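The Great Jewellery Untangle

Wednesday, March 13, 2019

I finally did it! After putting it off since October I sat down at the dining table with a pot of tea and every necklace I own, and I had the best arvo. I know that sounds a bit sad (my brother Fletcher certainly thought so when he rang halfway through) but if you love old costume jewellery the way I do, you'll understand.

It all started because I wanted to wear my nan's long rope chain to a wedding and couldn't find it. Well, I found it. It was at the bottom of the drawer, knotted up with 4 other chains, a hair tie and a clip-on earring I'd given up on years ago. I went to the wedding with a bare neck and a bad attitude.

So, the method. I'd read plenty of tips over the years and tried most of them. Baby powder works beautifully on very fine chains, the thin little ones that snap if you look at them the wrong way. You sprinkle it on, roll the knot gently between your fingers and it starts to give. It also goes all over your jumper, so wear something you don't mind. For chunkier chains I don't bother with powder at all. I lay them out flat, find the clasp, undo it, and then work from the middle of the knot outwards with two sewing pins. Never pull! I say that as someone who pulled, and who now owns two halves of a very nice bracelet.

I cannot tell you how satisfying it is when a knot lets go. You're poking away at it, nothing, nothing, nothing, and then the whole thing just slides open. I actually cheered at one point and frightened the cat.

The other thing I'd recommend is a box for everything that's waiting its turn. I used to tip the whole lot straight out in one go, and of course it all grabbed hold of everything else again. Working out of a cardboard box, one chain at a time, made a huge difference. Silver-coloured bits went first this time.

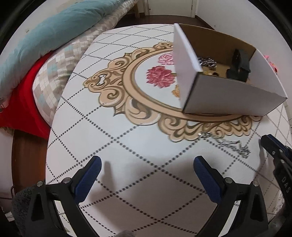 I also can't say enough good things about doing this on the flowery tablecloth. I nearly took it off, thinking the pattern would drive me mad, but a shiny surface is brilliant for chains. They slide about so easily, and when I'm done it just wants a wipe with a damp cloth. My old felt mat used to snag on every link.

For cleaning I stuck to warm water, a drop of dish soap and a soft toothbrush, then patted everything down with an old tea towel. Go easy with anything that has glued-in stones, as they don't like a soak.

Now for storage. I've screwed 6 little brass hooks inside the wardrobe door, and the long chains hang there with their clasps done up. The short ones are going into small zip bags with the clasp poking out of the top, a trick from Bujar Petek at the Saturday market, who has the most gorgeous stall of old brooches.

Nan's rope chain got the first hook, and I wore it to the supermarket this morning with my gardening shirt. Next up is the earring tin, and I'm looking for 13 missing partners, so wish me luck!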